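Teaching by demonstration (robotics)

Teaching by demonstration, also called learning from demonstration, is the practice of showing a robot a task in place of writing out every motion in code. 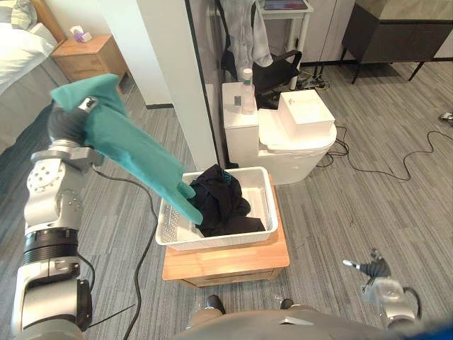
The method rests on the hope that a person who can do a chore can also get a machine to do it, slowly, while someone takes notes. The notes are recordings of joint positions and camera views, and the person is usually called the operator or demonstrator.

Kinds of demonstration

In hand guiding, the operator takes hold of the arm and moves it through the task. It suits small arms and patient people. In remote control, or teleoperation, the operator works from a distance with handheld controllers or a smaller copy of the arm, and the robot follows. Remote control keeps human hands out of the camera views, which matters to a learning program that might otherwise conclude that hands are part of the laundry.

Household tasks

Laundry is a favorite subject. Rigid parts stay the shape they were made, while a T-shirt takes a new shape each time it is lifted, and no two demonstrations match. Picking a garment out of a basket, a job most adults do while thinking about dinner, may need 300 recorded attempts before a trained program is worth testing. Folding is generally put off until later, as it is in many homes.

The Pirkico project in Pamville collected 900 laundry demonstrations using 2 operators. Its lead, Senthil Chacko, threw out 218 of them, chiefly for hesitation. Programs trained on the full set had learned to hesitate too, and were said to do it very well.

Quality of recordings

Operators differ in speed and habit, and a robot copies both without judgment. The Kandasamy checklist, drawn up for the project, asks that each recording start from a fixed arm position and end with the gripper open. Failed grasps followed by a clean recovery are kept, and are often more useful than flawless runs.

See also: Hand guiding; Teleoperation; Viteck controller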